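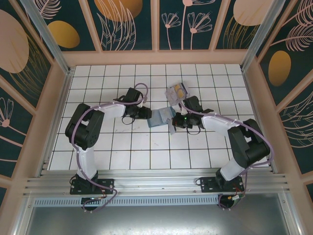
Leadership Ballot: Frequently Asked Questions

Last updated 11/3/24

Who can vote in the leadership ballot?

Any member who joined on or before the cutoff and whose dues are paid through the end of the voting period. The cutoff is 24 days before voting opens. Members who join after that date keep all other rights, including the right to attend local meetings and to submit policy motions, but they will not receive a ballot.

I let my membership lapse and then renewed. Does my original join date count?

It counts if the gap was shorter than six months. After a longer gap, the renewal date is treated as the join date. The membership office can confirm which date is on your record.

What is the minimum age?

Members must be 18 on the day voting closes. Youth members below that age may attend the debates and put questions to candidates.

Who is running?

Three candidates have been confirmed: Sorcha Imrie, Magnus Lindsay and Kenna Nisbet. Names are printed on the ballot in an order drawn by lot. Dougal Dow filed papers but withdrew before nominations closed, and his name will not appear.

How does a candidate qualify?

A candidate needs the signatures of 147 members in good standing, drawn from at least five local branches, plus a deposit of $2,000. The deposit is returned to any candidate who receives at least five percent of first-choice votes. Signatures from members who sign for more than one candidate are counted only on the first form received.

How are votes counted?

The ballot is ranked. Mark 1 next to your first choice, 2 next to your second choice, and so on. If no candidate has more than half of the valid first choices, the candidate with the fewest votes is removed and those ballots move to the next choice marked. The last step repeats until one candidate has a majority of the ballots still in the count.

Do I have to rank every candidate?

No. A ballot with a single preference is valid. If that candidate is removed, the ballot is set aside as exhausted and plays no further part.

Can I vote online?

Yes. Online voting runs on the Julero system. Your voting code is sent to the email address on your membership record. Paper ballots are mailed only to members who have asked for one or who have no email address on file.

What if I send a paper ballot and also vote online?

The online vote stands and the paper ballot is voided before it is opened.

Can I change my vote after submitting it?

No.

Are there spending limits?

Each campaign must file a spending report within 30 days of the result. Paid advertising, printing, travel and staff costs all fall under the limit set out in Schedule B of the rules. Unpaid time given by members does not.

Can a local branch endorse a candidate?

A branch may endorse after a vote at a properly called meeting. It may not spend branch funds on a campaign or share its member list. Campaigns get contact data from the membership office only, under a signed data agreement.

Who handles complaints?

Annag Nisbet is the returning officer. Complaints must be in writing and must name the rule that is alleged to have been broken. She has no role in any campaign. Appeals against her rulings go to a three-person panel, and the panel's ruling is final.

When does the new leader take office?

At the close of the convention in May. The interim leader stays in place until then.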